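The Quiet Game of Geum-ok Song

In the second season of Murkbridge, almost every player wants to be the leader. Geum-ok Song does not. She washes the pots, she listens, and on Friday she survived her fourth vote in the house.

Her rival Byung-chul Joo has won more challenges, but he talks too much. When he promised the same safe place to both So-yul Jang and Do-yoon Ryu, they compared his words before the vote. He stayed by 2 votes only, and 13 players are now left from 19.

I think the producers did not expect this. The early episodes gave Song very little time, and viewers complained in 947 comments on the show's page.

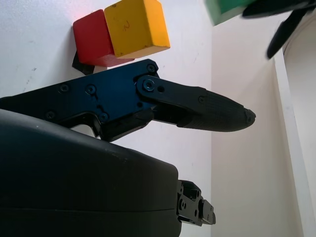

Black fingertip and screws, close up.

Next week the two teams become one. Joo will need a new friend quickly, and Song is the one person he did not yet ask.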